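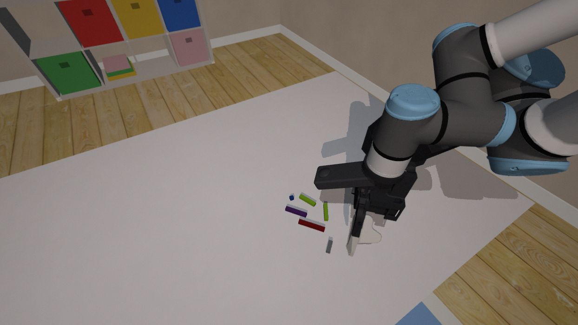 UNIT 2: STORAGE AND STOCK

Chapter 2
Keeping Things Where They Can Be Found

Every business that holds goods has to decide where to put them. A small shop may manage with one back room. A warehouse such as the Karnbridge depot, which holds 359 product lines, needs a written system that a new member of staff can follow on the first morning.

There are two main ways of giving goods a place. In fixed location storage, each line has its own space and always goes back to it. Colour is often used as a guide, with one colour of bin for each type of stock. Fixed storage is easy to learn, but space is wasted when a line runs low - the empty bin cannot be used for anything else.

In random location storage, goods go into any free space and the position is recorded. This uses the building better, but it depends on the record being right. If the record is lost or out of date, the goods may as well be lost too.

Many firms mix the two. Olcombe, a supplier of sewing goods, keeps its fastest sellers in fixed bins near the packing bench and puts over 200 slower lines wherever there is room.

In this chapter you will learn how to:
- compare fixed and random storage
- write a location code
- plan a stock check
- work out how much space a line needs

Key terms: bin, location code, pick face, stock record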